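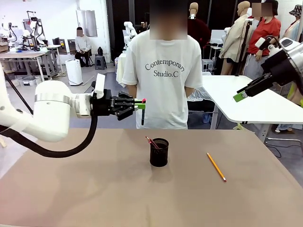
My third winter in Litton and I still keep a notebook for English words. It has 254 pages and in November I came to the last one, so I counted everything during two evenings. There are 1,932 words. I know well perhaps half of them.

The first pages make me smile now. I wrote "kettle", "drawer", "queue", all with small drawings. Later come the difficult ones, the verbs with a little word behind. Put up, put off, put out, put up with. I have learned "put up with" four times and each time I was sure it is finished.

What helps me most is the radio in the kitchen. I listen while I peel potatoes and I repeat one sentence aloud, with the same music in the voice. My neighbours at Munro Court must think I have many visitors.

I don't write long lists any more – ten words in a week is enough, and each must have a sentence from my own day. The new notebook is smaller, 200 pages, with a green cover. The first word in it is "drizzle".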